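Reading time: 2 min

Early start at Waketen, kettle on before 7. The job was the gripper on the strip-down cell, the one that opens up old computers for parts. It has been closing a little late on the right side and I wanted to find out why before the next batch comes in from Kedeck.

I kept an opened machine in the cell and jogged the arm in slowly, stopping to look at the fingers near the drives. 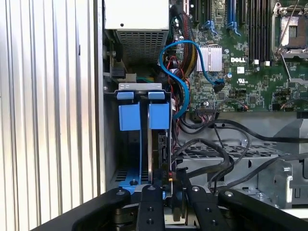
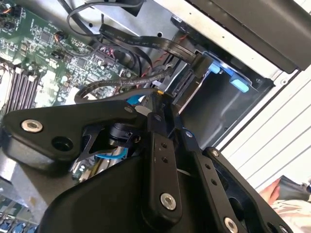 Black fingers, blue drive tabs, and plenty of cable to keep clear of both times.

Dagmar Vrabec wrote back at lunch that she would leave the fingers alone and check the pivot bolts first, as hers at Hiebert had worked loose after 200 cycles and gave the same lag. She also said to mark each bolt head with paint pen once it was tight, so that any turning shows up later.

So I did that. Power off, arm parked, cover off. One pivot on the right was slack — a quarter turn, no more. I cleaned the thread, put a drop of locking fluid on it and tightened it up again. The rest were fine. Paint marks on all of them.

Search the diary Go

Left it an hour, then ran the open and close test 109 times with nothing in the fingers. No lag that I could see. The log gives the right side 16 milliseconds behind the left, and it ought to be under 10, so there is still something in it. Could be the grease. I have asked Dalibor Procházka for a fresh tube and I'll do both joints when it comes.

Swept up, wrote the bolt check on the cell's card, home by six.

We use cookies to remember your settings. Accept Manage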